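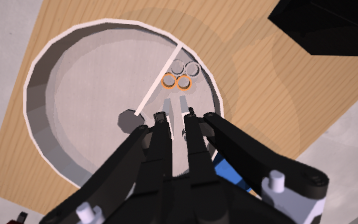 The tray in the twin, fingers open under the orange pair.

Quarter to four and the Clivell cell is down again. Left finger. It's always the left finger.

I have the twin up on the bench monitor, the real arm parked behind the guard, lockout tag on, my tag, my handwriting. Coffee on the controller, where it isn't supposed to be. Four rings in the narrow side of the tray. Two grey, two orange. On the screen the gripper hangs there with its fingers apart and I nudge it a hair at a time and watch the number in the corner of the other window. Offset left, offset right. They should match. They don't match.

Day shift wrote in the log: "recalibrated, fine." Fine. Cycle 1,863 it dropped a ring. Cycle 1,863 of 2,590, so somebody went home thinking they'd get the lot.

Boots off first. Then the pads, two screws each, the little ones that want to live under the bench forever. Left pad has a shine on it like a worn stair. I wipe it, wipe it again, hold it to the lamp. Still shiny. There are 16 spares in the Figueroa drawer, supposedly. I count 16. First thing that's gone right since supper.

New pad on. Snug, back off, snug. My dad did spark plugs that way, with his tongue between his teeth, and I catch myself with my tongue between my teeth.

Then the linkage. Grease gun's empty, of course it is. Down the hall to Nerum stores, past the pop machine, sign the sheet, back again. A bead at each joint, work it with the thumb, wipe the extra. The rag is black by now and so is my sleeve, and I'll hear about that at home.

Home. She'll be up in two hours to start the truck. Minus thirty-one out there and the block heater cord is still on the kitchen counter, I can see it, I can see exactly where I put it down. February.

Should I phone? No. Let her sleep. Phone at five.

Guard closed. Tag off. Home the fingers, wait for the click. Zero left. Zero right. Load the offsets back to the twin and check them there first, becuase the last person who didn't put a finger through the divider and the whole floor got a memo from Cirnitetti with the word "disappointed" in it twice.

The numbers match. I don't trust it. Power off, power on, home again.

Match.

Ten per cent speed, hand over the stop. The real arm comes off its park with that small sigh it does – I've never found where that comes from, a hose maybe, I quit looking last winter – and goes out over the tray.

Down. Slow. Slower than I'd walk to the dentist.

It needs around 500 clean ones before I can sign it over. I pull the stool up with my foot and get the pen out and write the time, and under it I draw the frist stroke.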